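Mitmachen in der Wohnküche: Wir suchen Menschen, die gern Ordnung schaffen

Kochen können viele. Aber wer weiß beim dritten Griff in die Schublade noch, wo der Pfannenwender steckt? Im November startet die Projektküche Iklow in eine neue Runde, und dafür suchen wir Leute, die Lust haben, sich mit uns durch Löffel, Stäbchen, Töpfe und Tüten zu arbeiten. Wir treffen uns in einer ganz normalen Küche, in der auch wirklich gekocht wird: Gasherd mit zwei Töpfen darauf, Reiskocher, Gewürzregal, ein großer weißer Kühlschrank, über der Dunstabzugshaube die roten Doppelglück-Zeichen. Und davor ein rot gesprenkelter Tisch, an dem wir das Kochbesteck sortieren – mein Lieblingsplatz, das gebe ich gern zu.

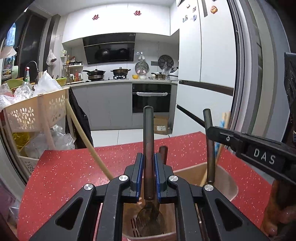

Was ihr bei uns macht

Ihr räumt ein, um und wieder aus. Klingt schlicht, macht aber richtig Spaß, wenn man zu zweit am Tisch steht und anfängt zu diskutieren: Kommen Stäbchen und Löffel zusammen, oder bekommt jedes sein eigenes Fach? Gehört der Pfannenwender neben den Herd oder in den Schrank? Wir probieren verschiedene Varianten aus, kochen danach etwas Kleines und schauen, wie sich die neue Ordnung im Alltag anfühlt.

Dazu gehören auch die Ecken, um die man sonst gern einen Bogen macht, zum Beispiel der pfirsichfarbene Regalwagen mit seinen Tüten. Was ihr über das Einräumen denkt, schreibt ihr in ein kurzes Küchentagebuch. Stichworte reichen völlig, Zeichnungen sind sehr willkommen!

Wen wir suchen

Insgesamt vergeben wir 30 Plätze. Gearbeitet wird in Gruppen zu je vier Personen oder zu zweit. Vorkenntnisse braucht ihr keine. Wir freuen uns über Leute, die täglich für eine große Familie kochen, genauso wie über alle, die gerade ihre erste eigene Küche einrichten. Mindestalter ist 18 Jahre. Deutsch auf Alltagsniveau genügt, Mayuree Boonchu und Robel Gashaw begleiten die Gruppen und helfen gern beim Tagebuch.

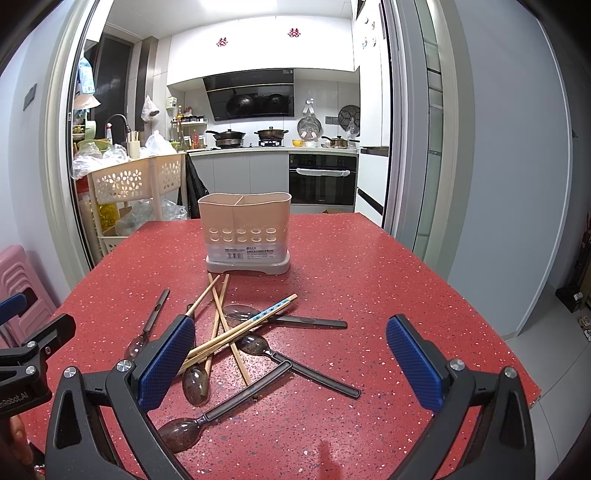 Löffel und Stäbchen vor dem zweigeteilten Besteckhalter mit Abtropfschale.

Ablauf

Die Treffen beginnen um 17 Uhr und dauern zwei Stunden. Wer mitmacht, kommt viermal, möglichst immer in derselben Gruppe. Zum Auftakt führt euch Anwara Sultana durch die Küche, danach geht es gleich an den Tisch. Beim letzten Treffen richtet jede Gruppe den Arbeitsplatz am Herd so ein, wie sie ihn selbst gern hätte – darauf freue ich mich jedes Mal besonders.

Was ihr bekommt

Die Teilnahme ist kostenlos, die Zutaten stellen wir. Fahrtkosten mit Bus und Bahn erstatten wir gegen Vorlage der Fahrkarte. Bitte sagt uns bei der Anmeldung, falls ihr Allergien habt oder bestimmte Lebensmittel nicht esst. Schürzen sind vorhanden, bequeme Schuhe bringt ihr selbst mit.

Anmeldung

Schreibt uns ein paar Zeilen: Wer seid ihr, wie oft kocht ihr, und was liegt in eurer Küche garantiert immer am falschen Platz? Nennt bitte das Kennwort »Iklow 3561« und gebt an, ob ihr allein oder zu zweit kommen möchtet. Eure Nachricht geht an Mathias Ammann im Büro der Projektküche, er meldet sich dann mit den freien Terminen.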